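A Kurkport – Cooperativa de Transformação de Cortiça abre candidaturas para uma vaga de técnico(a) de controlo de qualidade, para a unidade de Branon. O contrato tem início em abril, com período experimental nos termos da lei.

## Funções

- Recolher amostras dos lotes de rolhas e registar os resultados dos ensaios de humidade e de densidade
- Acompanhar as reclamações de clientes, em articulação com o armazém
- Manter atualizado o arquivo de fichas técnicas – atualmente com 553 referências
- Apoiar as auditorias dos clientes Girik e Wang

A unidade recebe quase 3.000 fardos de cortiça por campanha. O horário é das 8 às 17 horas, com uma hora de pausa para almoço.

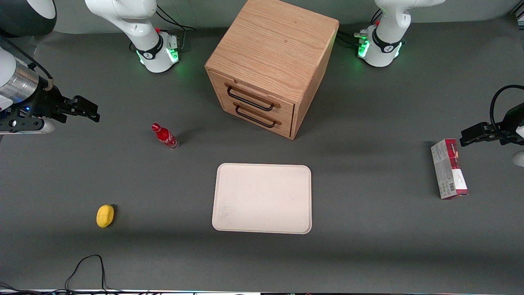

## Requisitos

- Formação de nível 5 ou superior em química, engenharia florestal ou área afim
- Domínio do português e inglês suficiente para correspondência comercial
- Carta de condução de ligeiros

Será valorizada a experiência anterior em laboratório ou em análise sensorial.

## Candidatura

As candidaturas devem incluir currículo, cópia do certificado de habilitações e carta de apresentação, com a indicação «Qualidade – Branon». Podem ser entregues na receção da unidade ou remetidas por correio para os serviços de recursos humanos da Kurkport. As candidaturas incompletas não serão consideradas. Os candidatos admitidos à entrevista serão contactados por telefone.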